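Comments (10)
Share

Sigrún Overgaard keeps her worktable in the back half of a former bakery in Gindthorpe, and she will tell you about the tabletop before she tells you about anything she has made on it. "People come in and look at the shelves," she says. "I want them to look at the table!"

She bought her first one in 2000, from a school that was closing, and she has been fixing up and building work surfaces for other people ever since under the name Grarnura. Craft rooms mostly, a few repair shops, one very patient dentist. Her customers tend to arrive asking for something white and shiny. She usually talks them out of it.

"White shows everything and it glares at you by four in the afternoon," she says. "Give me a tan, something mottled, with a bit of gray and brown wandering through it. You can drop a blue thing or a black thing on it and your eye goes right there. And when it gets scuffed – and it will get scuffed, please let it get scuffed – it still looks like a table somebody loves."

She has strong feelings about walls, too. For small work she likes a top closed in on three sides, with the front left open, and she paints the sides a pale gray she first mixed for a customer in Huvcombe.

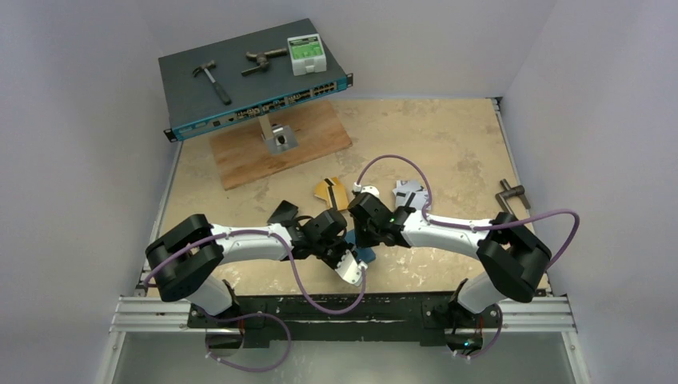

"The gray is calm," she says. "I tried green, I tried a cream color, I had a yellow phase that my sister still brings up. Gray just lets you get on with it. And the walls stop things rolling off, which if you've ever spent a Sunday on your knees looking for a screw, you'll understand what a joy that is."

Hendrik Oosthuizen shares the building and has used her tables for 3 years, mending clocks and radios. He was a doubter at first. "I thought I'd feel boxed in," he says. "Then I went back to my old flat bench for a week and I hated it. Stuff everywhere."

They argue happily about finish. He wants oil, she wants wax, and the sample boards leaning by the door (labeled Kjærgaard, after the street where she grew up) have both on them. Neither has won. Overgaard runs her palm along the nearest edge while she talks, finds a rough spot, and goes off to look for sandpaper.

"Come back in April," she calls over her shoulder. "I'm doing a round one!"

Shared 3912 times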